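Zendport cell: left gripper fault and changes to the stop procedure
19/12/2020

The two-arm cell at Zendport was out of service for 5 days this month after the left gripper failed to release a handle on command. There were no injuries and no damage to either arm. The test fixture was scrapped.

The fault occurred during the drawer task, in which the left arm pulls a handle and the right arm places a cube. The open command was sent and acknowledged, but the fingers stayed closed. The arm then began its retract move with the handle still held and dragged the fixture until the force limit tripped. The log shows 678 open commands completed in that session before the one that failed.

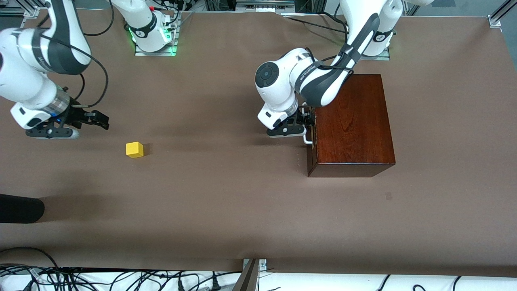 Etim, the scheduler that runs both arms, treated the acknowledgment as proof that the gripper had opened. It did not read finger position before starting the next move. The gripper controller had dropped into a hold state after a brief supply dip, and in that state it answers commands without acting on them. A similar dip was logged in July - it cleared by itself and was not followed up.

Three changes are now in place. Etim reads finger position after every open command and waits up to 2 seconds for a valid value. If none arrives, both arms stop. Retract speed with a handle in reach is limited to 30 percent until the new check has been reviewed. The gripper supply has been moved to its own circuit.

Operators should not clear a gripper hold from the Miseo panel while either arm is powered. Press the stop, confirm that both arms are idle, then reset. Sites running the same Lomudeo gripper firmware should check their logs for hold states before the next session.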